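Search this site
Go

Review: Orner Grief Workbook and Card Set
By Keir Urquhart
December
Print this page | E-mail this to a friend

The Orner set is a guided journal for people who have lost a husband or wife. It comes as a spiral-bound workbook of 196 pages and a deck of 41 prompt cards. I used it for three months after my wife's death and finished all but the last section. I also took it to a support group at Plallberg, where other members tried the cards.

The workbook has 32 short chapters. Each opens with a page of reading, followed by a question and two lined pages for the answer. The paper is heavy enough for a gel pen. The binding lies flat, though the cover had started to curl at the corners by the second month. Chapters are undated and can be taken in any order, except for the four on anniversaries, which refer back to one another.

The reading is plain and mostly free of advice. The chapter on paperwork is the best of them. It lists the accounts that need a death certificate, leaves space for reference numbers, and then asks how the calls went. I used that page more than any other.
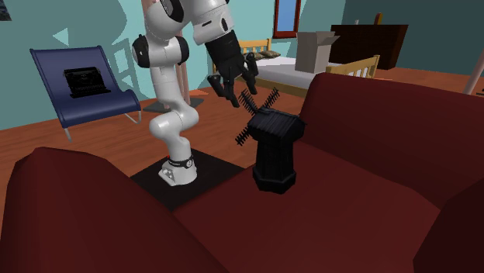
Faith is handled in a separate section at the back, with Bible passages printed in full. Readers who want it will find it thin at five chapters. Readers who don't can skip it without losing the thread.

The cards are less successful. Several repeat workbook questions word for word, and the type is small and gray. In the group, the ones about children got the most use. Parents of teenagers found them too young in tone.

I have also used the Pringle journal, a blank book with a quotation on each page. It costs less and holds more writing, but gives little help on a day when starting is the hard part. The Nukovby course covers similar ground to Orner by audio, with no place to write.

The first printing was 3000 copies and has an error in the contents list: chapters 18 and 19 are reversed. A corrected sheet is tucked inside the back cover.

Recommended for the workbook. The cards are sold separately and can be left out.

Print this page | E-mail this to a friend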